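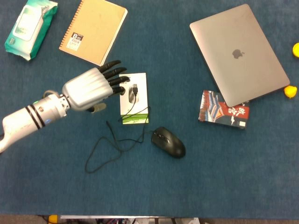
4. Findings: The Afterlife of the Box

Figure 5. White product box near the middle of a blue tabletop, with other everyday desk items.

The survey took in 3228 objects across the 9 offices, and the category that gave us the most trouble was the one we had nearly left out. Our first coding sheet, drawn up at Gorkstead over a single afternoon, had entries for pens, mugs, cables and paper, and put everything else under 'other'. By the end of the Hukside visits 'other' was winning. Most of it was boxes: the small cartons in which things had once been bought, still on the desk long after the thing itself had been plugged in, worn out or lost.

We follow Boonchu's earlier working paper in calling these retained boxes. A retained box differs from a storage box in that its owner, when asked, cannot say what it is for. The commonest reply in the interviews was that it was 'a good box'. Pressed on what made it good, people mentioned the lid, the stiffness of the card and, in one case at Ongart, the sound it made when shut. Warranty was raised often and with confidence, though we met very few people who could say whether theirs had run out.

Position turned out to matter more than size. Boxes pushed to the back of a desk tended to stay there, gathering paper clips and the odd foreign coin. A box nearer the middle, as in Figure 5, is harder to ignore, and in our interviews central boxes were usually described as being 'on their way' somewhere. We went back to the same desks in May. Many of the boxes were still on their way.

Plain white boxes were kept longer than printed ones. Pornthip Boonchu has argued that a white box looks like equipment while a printed one looks like shopping, and our interviews lean gently in her favour. One manager at Hukside had thrown out a brightly coloured carton on the grounds that it was untidy, and had placed its contents in a white one, which she then lost track of on a shelf of similar white ones.

Clear-desk rules had less effect than their authors might hope. At the two Siner sites, where desks must be bare by evening, retained boxes were moved into drawers each night and brought out again each morning – a daily migration that the policy document does not mention. Staff there did not regard this as keeping things. We coded it as keeping things, after some argument, and return to the disagreement between coders in the next section.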